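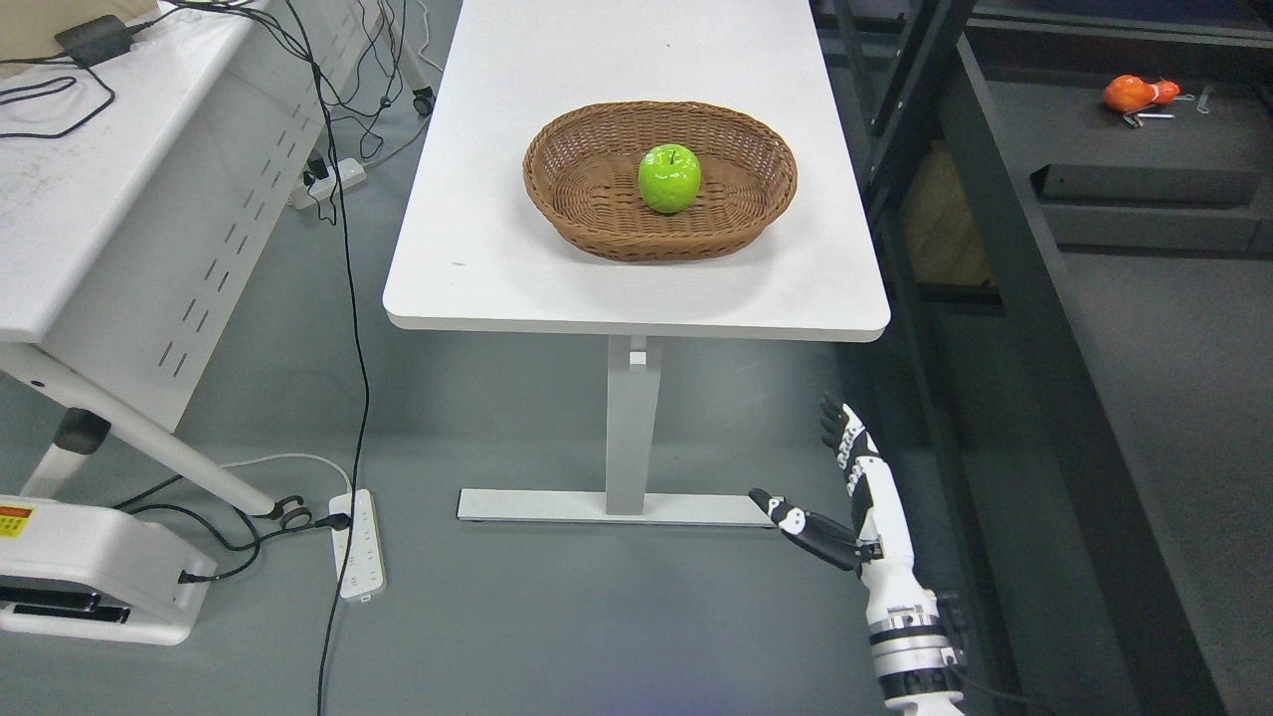
How to Register a Player with an Affiliated Soccer Club

Every player who takes part in a Trostisura League match must be registered with the league before kickoff. This guide explains how club secretaries complete a new registration, how a transfer between member clubs is handled, and what to do when an application is returned.

Before you begin

The club must hold a current affiliation certificate. Clubs that have not renewed by the end of April are locked out of the registration system until the renewal is approved.

Have the following ready:

- the player's full legal name and date of birth
- a copy of a passport, birth certificate or driver's license
- a recent head-and-shoulders photograph against a plain background
- the signed consent form (for players under 18, this must be signed by a parent or legal guardian)
- the name of the player's last club, if there was one

Registering a new player

1. Sign in to the Okeo registration portal with the club secretary's account. Coaches' accounts can view the squad list but cannot submit players.

2. Select "Squad," then "Add Player." Enter the name exactly as it appears on the identity document. Nicknames may be added later in the "Known As" field, and these will appear on the team sheet.

3. Upload the identity document and the photograph as separate files. The portal will not accept a single combined file.

4. Choose the age group. The cutoff date is applied automatically. A player may be registered in a maximum of 2 age groups in the same season, and the second must be the one directly above the first.

5. Attach the consent form, check the declaration box and press "Submit."

The status will change from "Draft" to "Pending." A player whose status is "Pending" is not eligible to play, including in friendly matches against other member clubs. The league office reviews applications in the order received, and submissions made after 5 p.m. are treated as received on the next working day.

Transferring a player

A transfer is requested by the new club. Enter the player's registration number under "Transfers" and the portal will notify the present club, which may object only on the grounds of unpaid fees or unreturned equipment. If no objection is entered within seven days, the transfer goes forward for review.

No transfers are accepted once a club has played its final group match in the Foltberg Cup. League transfers remain open until the published deadline – please check the season handbook, as the deadline differs between divisions.

If an application is returned

The reason will be shown in red beside the player's name. Most returned applications involve an unreadable document or a missing guardian signature. Correct the item and resubmit the same record. Do not create a second record for the same player – duplicates must be removed by the office and will delay approval.

Squad limits

Senior clubs may register up to 33 players at any one time. The league processes over 1,000 registrations before the opening matches, and clubs are asked to submit early.

Shares: 14 | Comments: 3

Comments

touchline_dad
Does a player moving up from our own under-16s need a new consent form, or does the old one carry over?

Alexiou Rovers Secretary
We were asked for a new one last season when the age group changed. It is the same form, just dated again.

mkeeper1
The photo upload kept failing for me until I saved it as a JPG. Might be worth adding to step 3.

Related guides

Completing the Team Sheet on Match Day
Requesting a Change of Kickoff Time
Foltberg Cup: Entry Rules for Clubs
How to Appeal a Suspension
Renewing Your Club's Affiliation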